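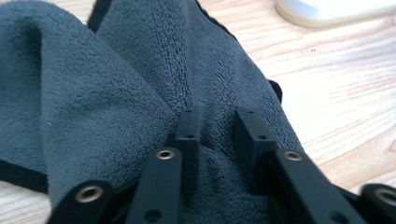 Landry基金への中間報告:Lekonham地域の共同バックアップ整備事業

報告の時期:2026年6月
報告者:Werum 運用チーム

1. この報告の範囲

いつもご支援をいただき、ありがとうございます。この報告では、前回の報告の後に私たちが行った作業、まだ終わっていない作業、そして計画から変更したい点について書きます。会計の詳細は別の書類で提出しますので、ここでは予算の使い方について簡単にだけ触れます。

前回の報告を読んでいない方のために、事業の内容をもう一度説明します。Lekonham地域の小さな団体は、これまでそれぞれ自分の事務所でファイルと業務データのバックアップを取っていました。方法は団体ごとに違い、外付けのディスクに手でコピーするところもあれば、古いサーバーのソフトをそのまま使い続けているところもありました。私たちはこれらを一つの共同の仕組みにまとめ、定期的に復元の試験をすることを目標にしています。仕組みの中心になるソフトウェアが、私たちが開発しているWolloraです。

2. 移行の状況

計画では、対象のサーバーは全部で64台です。このうち44台の移行が終わりました。終わったというのは、最初の完全なバックアップが保存され、そのあとの毎晩の差分バックアップも正しく動き、さらに一度以上の復元試験に合格した、という意味です。バックアップが取れただけのサーバーは、この数に入れていません。前回の報告では、この二つの状態の区別がはっきりしていませんでした。今回からは復元試験に合格したものだけを「移行済み」と書きます。

利用者の数は、共同の仕組みに入った団体の職員を合わせて900人を超えました。ただし、多くの職員は自分のデータがどこに保存されているかを意識しないで仕事をしています。私たちはそれで良いと考えていますが、ファイルを間違って消したときにどこへ連絡すればよいかは、全員が知っている必要があります。そのため、連絡先と依頼の書き方をまとめた一枚の案内を各団体に配りました。案内の文章は、最初の版では専門の言葉が多すぎるという意見をいただき、書き直しました。

まだ移行していないサーバーの多くは、会計ソフトのデータベースが入っているものです。会計ソフトは動いている間にファイルをそのままコピーすると、復元したときにデータの整合性が取れないことがあります。正しい方法は、データベースの側に一度書き込みをまとめさせてから取ることですが、古い版のソフトにはその機能がありません。この場合は、夜の間にソフトを短く停止して取るか、先に新しい版に上げるか、どちらかを選ばなければなりません。私たちは各団体と相談しながら、一台ずつ決めています。急いで決めると年度の処理に影響が出ますので、この部分は予定よりゆっくり進んでいます。

3. 保存先と通信回線

バックアップの保存先は3か所あります。一つ目は各団体の近くにある中継用の機械、二つ目はWerumの機械室、三つ目は地域の外にある遠隔の保存先です。普通の復元には一つ目を使いますので、小さいファイルならすぐに戻せます。遠隔の保存先は、地域全体で長い停電や災害があったときのためのものです。

遠隔の保存先への転送には、当初の見積もりよりも時間がかかっています。理由を調べたところ、二つの原因が重なっていました。まず、いくつかの団体の回線は受信が速くても送信が遅い契約になっていました。次に、Wolloraの重複排除の設定が、画像や圧縮済みのファイルに対してはほとんど効果がありませんでした。圧縮済みのファイルは少し変わっただけでも全体が別の内容になるので、毎晩ほぼ全部を送り直すことになっていました。

一つ目の原因については、業務時間中の送信量を制限し、夜に集中して送るように変えました。二つ目については、データを分割する大きさを見直し、業務で変更しないファイルの集まりを別の計画に分けました。変更の後、朝まで転送が残ることは少なくなりましたが、月末だけはまだ遅れが出ます。月末には各団体が帳票を大量に作りますので、これは設定だけでは解決しないかもしれません。次の期間も引き続き記録を取ります。

4. 障害の報告

この期間に、報告が必要な障害が一つありました。Wolloraの管理サーバーで使っている証明書の期限が切れ、各団体の機械が管理サーバーに接続できなくなりました。すでに取ってあるバックアップには影響がありませんでしたが、その夜の差分バックアップは多くの団体で実行されませんでした。

期限の通知は届く設定になっていました。しかし、通知の宛先が導入のときに使った一時的なメールアドレスのままで、そのアドレスは後で閉じられていました。つまり、通知は送られていましたが、読む人がいませんでした。これは私たちの確認の不足です。朝の点検で気づき、証明書を更新して、その日のうちに手動でバックアップを実行しました。抜けた夜の分は戻りませんので、該当する団体には個別に連絡し、事情を説明しました。幸い、その夜の分の復元を希望した団体はありませんでした。

再び起こらないように、次のことを行いました。

証明書の更新を自動にしました。更新に失敗したときは、メールと監視画面の両方に警告が出ます。

すべての通知の宛先を、個人のアドレスから運用チームの共有の宛先に変えました。

差分バックアップが一晩実行されなかった場合、次の朝に団体ごとの一覧が出るようにしました。以前は、失敗したときだけ警告が出て、そもそも始まらなかったときには警告が出ませんでした。この違いは小さく見えますが、今回の障害では一番大きな問題でした。

5. 復元試験について

申請書では、復元試験を事業の終わりにまとめて行うと書きました。実際に作業を始めてから、この順番は良くないと考えるようになりました。試験を後にすると、設定の間違いが見つかったときに、それまでに取ったバックアップがすべて使えない可能性があります。そこで、移行したらすぐに試験をする方法に変えました。このために一台あたりの作業時間は増えましたが、後の手戻りは減っています。

試験では、サーバー全体を別の仮想の環境に戻し、起動して、業務のソフトが開くところまで確認します。ファイルの数や大きさだけを比べる方法では不十分でした。ある団体のサーバーでは、ファイルはすべて戻りましたが、アクセス権の情報が正しく戻らず、共有フォルダーを誰も開けませんでした。原因はバックアップを実行する利用者の権限が足りないことでした。同じ設定を使っているほかのサーバーも調べ、必要なところを直してから、試験をやり直しました。

もう一つ分かったことは、手順書の質です。手順書を書いた人が自分で試験をすると、書いていないことも頭で補って進んでしまいます。今は、手順書を書いていない人が試験を行う決まりにしています。途中で止まった場所は、その場で手順書に書き足します。この決まりを始めてから、手順書はかなり長くなりましたが、読みやすさについてはまだ改善が必要です。特に、画面の名前がWolloraの新しい版で変わった部分が古いまま残っています。

6. 計画の変更のお願い

変更をお願いしたい点があります。残りのサーバーの移行を完了する時期を、11月の終わりにしたいと考えています。遅れの主な理由は、第2節に書いた会計ソフトの問題です。支援金の総額を増やすお願いではありません。遠隔の保存先の容量は、第3節の見直しによって当初の予定より少なくてすみそうですので、その分を会計ソフトの版を上げる作業の支援に使わせていただきたいと思います。

もし費目の間の移動が認められない場合は、夜の間にソフトを停止して取る方法をすべての該当サーバーで使います。この方法でもバックアップは取れますが、停止の時間を毎晩確保する必要があり、夜に自動の処理を動かしている団体には負担になります。ご判断をいただいてから、各団体に正式な日程を知らせる予定です。

7. 次の期間の作業

最初に、会計ソフトが入っているサーバーについて、団体ごとに方法を確定します。次に、月末の転送の遅れを記録し、回線の契約を変える必要がある団体とない団体を分けます。また、手順書の画面の名前を新しい版に合わせ、問い合わせの窓口で使う説明文も同じ言葉にそろえます。

暗号の鍵の保管についても作業が残っています。バックアップはすべて暗号化されていますが、鍵の予備は今のところWerumの中だけにあります。Werumに何かあったときに団体が自分でデータを開けるように、鍵の予備を各団体に封をして渡す方法を準備しています。封を開けたときの記録の取り方と、職員が交代するときの引き継ぎの方法が決まれば、渡し始めることができます。
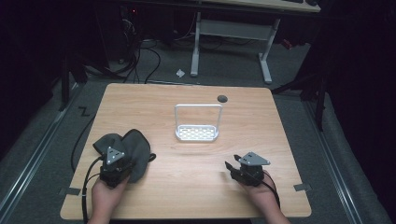 事業の期間が終わった後、各団体は自分のバックアップを取り出して別の仕組みに移すことができますか。

Wolloraの保存形式から通常のファイルとして書き出す機能がありますので、各団体は別の仕組みに移すことができます。書き出しは団体ごとに実行でき、ほかの団体のデータには影響しません。ただし、書き出されるのは選んだ時点の内容で、過去のすべての版を一度に移すことはまだできません。過去の版も必要な場合は、時点を選んで順番に書き出すことになります。この手順は試験用のデータでは確認しましたが、実際の団体のデータではまだ行っていませんので、次の期間に協力していただける団体と一緒に確認します。

8. 添付の書類

移行済みサーバーの一覧、障害の経過の記録、復元試験の手順書の現在の版を、この報告と一緒に提出します。サーバーの一覧では、安全のために機械の名前と接続先を番号に置き換えてあります。元の名前が必要な場合は、運用チームの共有の宛先までご連絡ください。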